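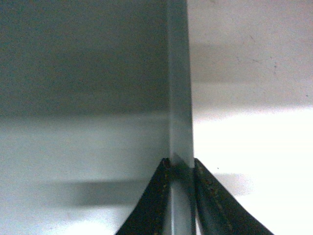 Residents of Kullville should not have to drive to Brunton each time they need a library book, Sheyla Yupanqui told the town council, and she asked that the branch on Groltico Street stay open in the evening also.

2022-07-29
By Thirumalai Palaniappan

Print this article | E-mail this article

The council listened to her and to many other people before it voted to keep the Kullville branch library open for one more year. The vote was five to two. Under the new plan the branch will open four days a week in place of six, and it will close at 5 p.m.

The county had proposed in June to close the branch and move its books to Mollilbridge. The county said that the building needs a new boiler and that the number of visitors has become smaller. The library's own report shows 818 active cards in Kullville. Of these, 131 belong to children under 12 years.

A petition against the closing received 178 signatures. Eliécer Urrego, who collected them outside the post office, said he was pleased with the vote but not with the hours.

"If you work until five, the door is already locked when you arrive," he said. "For my neighbors this is the same as closed."

Council member Dayana Londoño voted against the plan. She said that the town is paying for a building it can not heat, and that a bus with books, like the one which Brunton uses, would reach more families. She will bring this idea again in the fall, when the budget is discussed.

The boiler stays a problem — the present one passed its last inspection, but the inspector gave it only one more winter. The council has asked for prices from two companies. Until they come, the reading room upstairs will be closed and the newspapers will be moved to the ground floor.

The summer reading program continues without change. Children who finish their reading card before school starts will get a free book. There are places for 100 children, and registration is at the front desk.

The new hours start after the summer program ends. Borrowed books can be returned at any time in the box beside the parking lot.

Comments (3)

Duván Ccori
Four days is better than nothing. But which four? The article does not say it and the library phone only rings.

mollil_reader
We have the space in Mollilbridge and our branch is open until 8. It is a 15 minute drive, people.

Sheyla Yupanqui
Not everybody has a car. My mother goes there on foot — she is not going to walk to Mollilbridge for a large print novel.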